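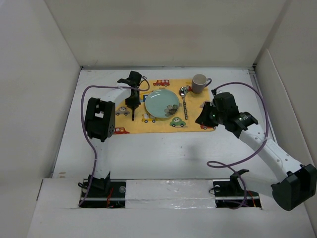 Two-arm table-laying cell with a place setting on a yellow placemat.

Tips for working alongside a laying cell in a canteen kitchen

Dorkix, June 20, 2024

These notes come from the staff kitchen at Lauritsen, where two arms running the Limov controller now lay trial settings before lunch. The serving staff still fetch, check and clear.

Placemats. Lay the cloth flat with its long side parallel to the back wall. Iron out fold lines the evening before. A raised crease can tip a mug or lift a spoon handle. Printed cloths are fine once the pattern has been stored; run the setup routine again if you change to a different print.

Crockery. Use plates with a slightly raised rim and keep to one pattern per shift. Chipped pieces go in the grey tub and do not return to the stack. Turn mug handles to the right when loading.

Cutlery. Dry it fully. Water marks on a spoon bowl upset the detection more than scratches do. Handles should face the front edge of the table.

Cables. Check before each run that both arm cables can move freely through the whole reach. Do not tie them to the links with kitchen string or freezer clips.

Cleaning. Press stop and wait for the arms to park. Wipe the tabletop with a damp cloth and mild washing-up liquid, wrung out well near the mounting plates. No spray cleaners. Worn tape on the front ledge is replaced every 1,000 settings.

Changes to the shift. Laying used to take one person the first 30 minutes. That time now goes on loading, checking and salad prep. The checker works at the side table and signs the sheet after every 16 settings. Some staff found the checking more tiring than the laying, so the two posts swap at mid-shift.

Spare gripper pads are kept in the Dondska cabinet, second shelf. The rota will be reviewed in October.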